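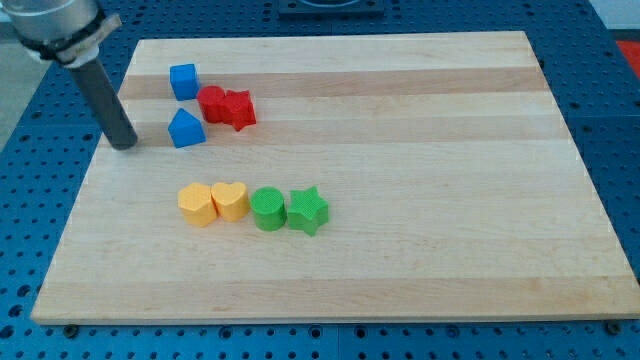 The Sidoter kit is a tabletop pushing set for people who want to test instruction-following robots without spending a whole semester building the test. I put the first version together for my own project, people kept asking for the files, and now it's a thing you can order! It's a striped wood board, a plain rod for your arm, and colored blocks that come in pairs - hearts, stars, cylinders and a few odder ones. The pairs are where the research comes in. Say "push the heart" to a layout with two yellow hearts pressed right up against each other and the policy has to do something about that, and what it does is the part I care about. Same with "push the star" when one star is red and the other is green. You get color ambiguity and shape ambiguity on one board, and you can turn either one up or down just by changing what you put out.

What the kit is for

My method is called Harard, and the short version is that the robot picks a contact point before it picks a motion. Most of the pushing policies I tried went straight from camera and sentence to a velocity for the tip. They were smooth and they looked great, and they were also happy to plow through the wrong block on the way to the right one. Harard splits that up. One small network reads the sentence and marks a spot on the edge of a block. A second one gets the spot and the goal direction (and no sentence at all) and drives the rod there.

Splitting it means you can look at the marked spot and know which half messed up. If the spot is on the wrong heart, the language side blew it. If the spot is right and the block spins off sideways, that's the motion side. I used to spend entire afternoons arguing with Cempaka Sembiring about that, and now we just open the log.

What we got with it

We recorded 3,397 pushes by teleoperation. After tossing the ones where the tip slid off, or where the operator clearly changed their mind halfway, 2,031 were left for training. I was nervous about throwing out that much, so I trained on the full pile too. The filtered set did better on crowded layouts and a hair worse on wide open ones, and I still don't have a good explanation for the second part.

The test set is 342 instructions we wrote separately, with layouts that don't show up in training. Harard picked the intended block more often than our one-piece baseline, and the gap was biggest when two blocks of the same color were touching. Where it doesn't help is rotation. Ask it to turn a star so a point faces the back of the board and it does about as badly as the baseline did. A single contact point isn't enough for that, I think, and two-contact pushes are what I'm working on now.

One more negative result, so you don't repeat it: I tried feeding the sentence to the motion network as well, figuring more information couldn't hurt. It hurt. The thing started ignoring the marked spot whenever the sentence had a color word in it.

What comes in the box

The board, with holes in the corners for bolting it down to a perforated table. The rod, with a rounded tip and a blank flange you drill for your own arm. The block set. A card with the layout codes, so you can put the blocks back the way somebody else had them. The teleop logs, the instruction list and both sets of weights are a download, and the link is printed on the card.

There's no camera and no arm in there. We've run it on two different arms and the only thing that changed was the tool offset.

A few things I'd want to know before buying

The block faces have a fine texture and it matters more than you'd guess. We had a smooth batch early on and the rod skated all over them. If you print replacements, leave the texture on and skip the sanding.

The board grain matters a little too. Pushes along the stripes and pushes across them don't feel quite the same, so mix your directions when you collect data. We didn't until November, and you can see it in the older logs.

The Akbulut controller add-on works with the kit but needs its force limit turned down first. Bermont carries spare rods if you bend one (I've bent two). The tip heights in our config assume our board thickness, so measure yours if you swap it out.

Orders ship flat, with the blocks in a bag taped to the underside of the board. Check there before you write to me about missing hearts.

Posted Thu 20 March by Syafiqah Gunawan
Filed under: Research Kits, Manipulation, Tabletop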